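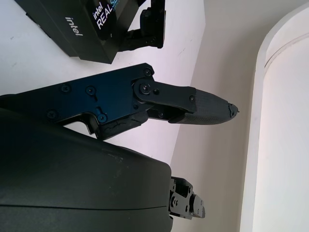 Fig. 1. Printed lettering, "intel" in white, seen at a steep angle.

PACKAGING AND HANDLING, UNIT 2
Small cartons: faces, labels and placement
Nuvdale course handout, August

2.1 Scope
This unit covers small, nearly square product cartons with dark printed faces. Folding cartons for fragile goods were treated in Unit 1. The bench exercise uses the Alach record sheet, item code 299.

2.2 Reading the face
Record the face before the carton is set down. A face is the panel carrying the main lettering. Note the color of the lettering, then any secondary print or logo. Text in two colors is entered as two segments on one line.
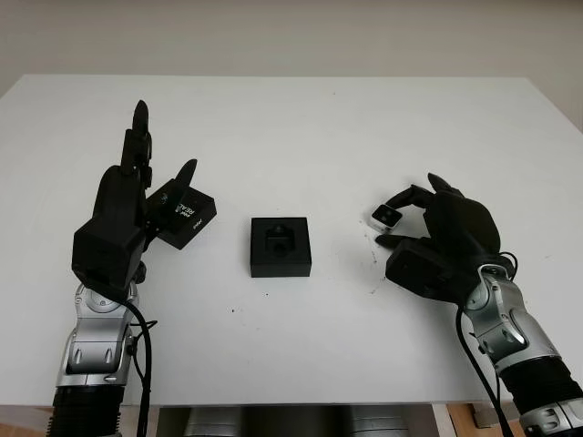 Orientation is recorded separately from position. A carton held off the bench has an orientation but no resting face, and the resting face column is left blank. The black box with "REAL" on its face is tilted and slightly above the white tabletop, so only the tilt is entered. The black holder with the square recess is a separate item and goes on its own line. Do not enter the peg inside it as carton contents.

2.3 Resting positions
Flat: the largest panel is on the bench.
Upright: a side panel is on the bench and the main face is vertical or close to it.
Corner: contact at one corner only. The carton must be held. 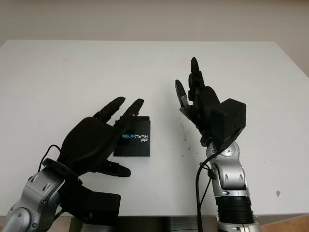
Fig. 3. Upright position. Face print rotated; "REAL" in white, "SENSE" in light blue.

Rotated print does not change the position code. A carton standing on its side panel is upright whether the text reads across or up the face. Enter the rotation in the notes column.

2.4 Secondary labels
Applied labels are distinguished from print on the board. Give the label color, its location on the carton and any legible text. If the text repeats the main face, write "repeat". Illegible text is entered as "n/r", never guessed.

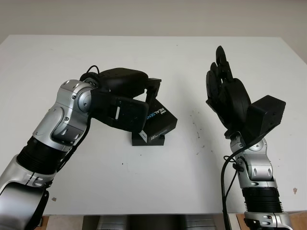 Fig. 4. Corner position. Small white label near the lower end of the box.

2.5 Exercise
Complete one line of the sheet for each figure showing a carton. Position carries half of the 100 marks. Hand in at room 326. Reading: Lukáč, section on carton marking.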